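Plikorthorpe Household Forum > Storage and Organizing
Medicine: bathroom cabinet or a box somewhere else?
Print | E-mail this thread

dawber_w
9/14/18
We're redoing the upstairs bathroom and the old mirrored cabinet is coming down. My wife wants the same thing again but bigger. I'd like to get the medicine out of the bathroom completely and keep it in a box in the hall closet. Our bathroom has no window and the fan is weak, so it steams up every morning. What do other people do? No small kids in the house, one teenager.
Wayne Dawber

tinroof
Hall closet, top shelf. We moved ours when we noticed the tablets in one bottle had gone soft and chalky. Bathroom cabinet now holds toothpaste and razors.

GladysM
I've kept everything in the bathroom cabinet for thirty years and never had a problem. Our fan works though. Fix the fan first, you'll need it for the paint anyway.

pinch_of_salt
Fixing the fan is a good idea but it doesn't settle the question. Most of my packages say cool and dry. A bathroom is neither, fan or no fan.

GladysM
Mine is. It's an outside wall and you can see your breath in there in March.

dawber_w
Fan is on the list. The quote was 400 for the fan and the new duct, so it will have to wait until after the tile. If we go with a box, do you keep the cartons or just the bottles and strips? The cartons take up most of the room.

quangd
Keep the cartons. We have a lot of things my mother-in-law brings back from her trips and the carton is the only part with the full name on it. Once the little bottle is out of it, you have eye drops and ear drops that are the same size and shape, and you do not want to mix those up at two in the morning. I keep drops and creams in one plastic box and pills in another. The leaflet stays folded inside the carton.

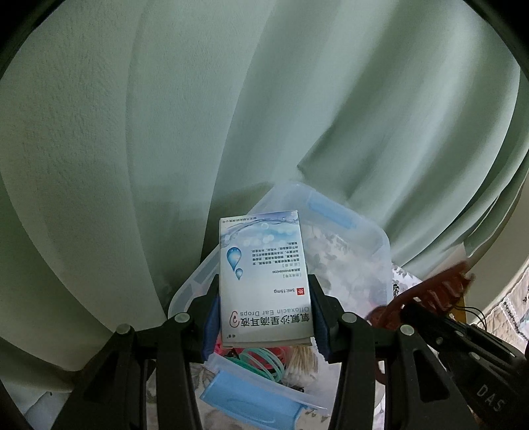
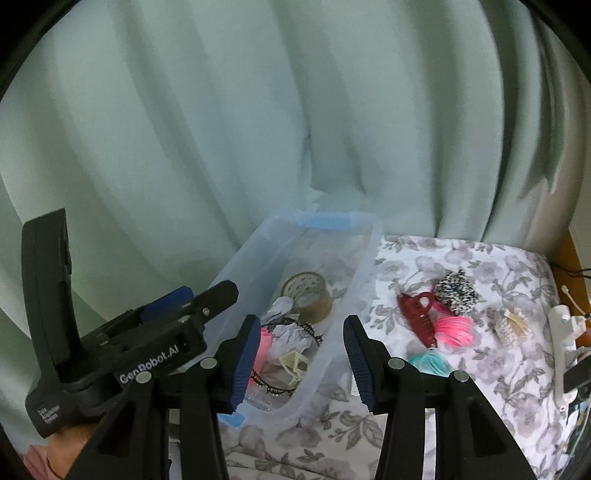 Ear drops in the first photo, a plastic box with packing tape and hair things in it on the bed in the second.

I also write the date I opened it on the end flap in pen. The printed expiration date is for an unopened bottle, and a lot of drops have to be thrown out sooner once they're open. The leaflet will tell you, or ask the pharmacist.
Quang Diệp

tinroof
Good point on the opening date. I've been going by the printed one.

hobnail
I'll disagree on cartons. I flatten all of them and put everything in zip bags with a label. A whole shelf went down to one shoebox. If I need the leaflet I look it up.

pinch_of_salt
Not everything is easy to look up, especially from another country. And some things are supposed to be kept out of light, and the carton is part of how that's done. A see-through box in a bright room with loose bottles in it isn't great.

hobnail
Mine's in a closet with the door shut. It's dark.

quangd
Then the light is fine. I would still want the name.

GladysM
Whatever you do, put a lock on it. You said one teenager but teenagers have friends. The Drekham cash box my sister uses has a key and it fits most cartons standing up.

dawber_w
Hadn't thought about friends. Whitlock has a steel wall cabinet with a lock that would fit in the closet, but it's 100 more than I wanted to spend. Omix has a plastic bin with a latch, no lock. Maybe the bin for bandages and creams and something with a key for the rest.

tinroof
We did that, more or less. Two containers. Put the thermometer in the unlocked one or you'll be hunting for the key with a sick kid.

hobnail
Whitlock hinges are poor. Mine sagged within a year.

pinch_of_salt
Mine's six years old and closes fine. Did you hit a stud?

hobnail
Drywall anchors.

pinch_of_salt
There you go.

dawber_w
Went through ours last night before deciding on sizes. More than half was out of date, including a cough syrup from the last house. The pharmacy on our side of town has a drop-off bin, so that's all going there on the next trip. What's left would fit in one box with the cartons on. I'm leaning toward keeping them.

GladysM
Does your wife still get her bigger cabinet?

dawber_w
Yes. It's ordered.

Shares: 12 | Comments: 20
Print | E-mail
Contact us | Copyright Plikorthorpe Household Forum | Back to top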